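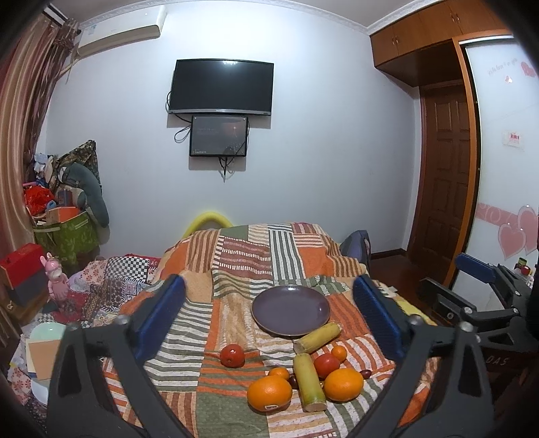
Kevusent say the patchwork is too busy to put food on and could we please try the plain linen again, same as February, and they'd like an answer before the weekend if possible.

30/05/2019, cloth bench, after lunch

Well, I've had another look and I still disagree (politely, I'll do the polite version in the email). The plain linen in February made everything look like a hospital tray. With the patchwork you at least get some go in it. The orange patches pick up the oranges, the maroon one with the white dashes sits quietly at the back, and the stripes do what stripes do, which is pull your eye along whether you like it or not. I'll give them that much: the green and white stripes are loud. If anything goes it should be that tall panel. I could fold it under, but then the plain orange next to it goes half under as well and I like that one best of all.

Cloth notes while I remember. It's on a raised base so it climbs towards the back and drops off at the sides, much nicer than flat. Mine is the Husodus cloth, the bigger one, 186 cm on the long side by the tape, and it needs every bit of that once you've got the drop. The smaller one would never do it. Ironed on the back only this time! Last time I went straight over the front and got that horrid shine on the seams, and it took a wet tea towel and a lot of muttering to get rid of it. Steam off for the dark patches, steam on for the rest, go round the joins with the tip.

The plate. I went for the greyish-purple one with the thin tan rim, and left it empty. I did wonder about putting the tomatoes on it and then decided I wanted them out on the cloth. It's a glossy thing and it catches the light on the far edge, so next go I'd like to turn the lamp a bit and see whether that goes away or just moves round. If it's hopeless there's the matt stoneware from Engström, still in its box under the sink, but that's a colder grey and I think it'd go dead against the olive and the tan. Try both. Try the little wooden board too while the cupboard's open.

Sugarcane: very pleased with it. Two pieces below the plate, the top one on the diagonal and the lower one coming forwards so you get the pale cut end and the greener bit. It's the only long straight thing in the whole arrangement and without it the round things would just be a lot of round things. Must remember to put a damp cloth round whatever's left over and get it in the fridge. Also must remember NOT to saw it on the good bench.

Fruit: the big oranges are at the front, either side of the cane, with the small citrus further back, one of them tucked behind the left-hand orange. I keep wanting to pull that one out so it shows properly, and then when I imagine it I don't like it. Leave it. One tomato on its own over to the left, the other up against the cane. The tomatoes are a much harder red than the maroon patch, a bit of a clash if I'm being picky, but it's the sort of clash you'd get on a real table. The small dark ones are doing a good job of almost vanishing. Might swap one over to the green patch bottom left, where there's room and it would show up better.

Sticker on the left-hand orange. Decide: off or on? I'd say off for the final layout. Warm thumb, peel slowly, bit of oil on a cotton bud if it leaves gum behind.

Things to do

Email Kevusent. Offer them the patchwork with the striped panel folded under as a halfway house, and hold the linen back in case they dig their heels in.

Chase Joltport about order 581, the cotton webbing for the hems. It was meant to come with the thread and it didn't. The left-hand hem is only tacked, so go gently with it if you're moving the cloth, and don't anybody pull at the loose end!

Allow 20 minutes for ironing next time, I'd only left myself ten and was doing the last corner with the iron half cold.

Wash the cloth? Not before the hem's done. Cool wash, by itself, and a scrap of white in with it to see if the maroon runs. If it does I shall be cross but at least I'll know.

More oranges, same size, if the greengrocer has them.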